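Accueil | Liste | Fils | Archives | S'abonner

Liste nutar-collecte
Objet : Re: Sachets de graines, consignes
Date : 27/02/2022

> Quelqu'un peut-il me dire pourquoi on en est encore à 115 épisodes
> sur les sachets ? Le plan Hultdale en prévoit 3,000 avant avril.
> Et on garde quoi, au juste ?

Bonjour à tous,

On en est à 115 parce qu'un sachet de graines est plat, brillant et de mauvaise foi. Les champignons du décor, eux, coopèrent pleinement.

Consignes pour la suite :

1. Départ en vrac. Les sachets par terre devant la boîte à couvercle, dans tous les sens. Ceux qui les alignent fabriquent un modèle qui saura ranger ce qui est déjà rangé.
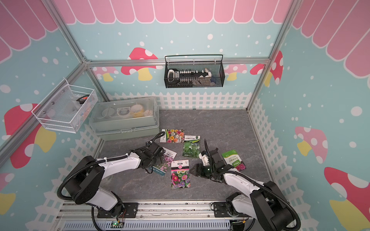 2. Un bras par sachet. Le vert entre les deux pinces reste le cas le plus pénible : reflets sur l'emballage, texte à l'envers, et deux opérateurs persuadés chacun que c'est à l'autre.

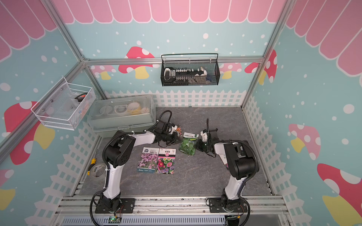 Deux bras, des sachets de fleurs et le vert au milieu.

3. On garde les ratés, étiquetés « raté ». Pas « presque ». J'ai trouvé 3 orthographes de « presque » dans le dernier lot.

Pour la vue poignet, vérifiez l'image avant de lancer l'épisode. Un sachet dressé contre une paroi remplit vite tout le champ.

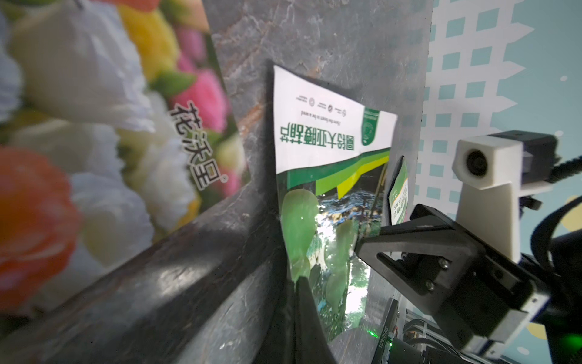 Coupez à 90 secondes : au-delà, on n'enseigne plus que l'hésitation, et le modèle Indelcombe en a déjà à revendre.

Commentaires (2)

michailidis_labo : Et si les deux bras prennent le même sachet ?
→ Étiquette « conflit ». Ça existe depuis la v2.

graine_de_doute : « De mauvaise foi », je l'ajoute aux étiquettes ?

Contact | © Nutar | Haut de page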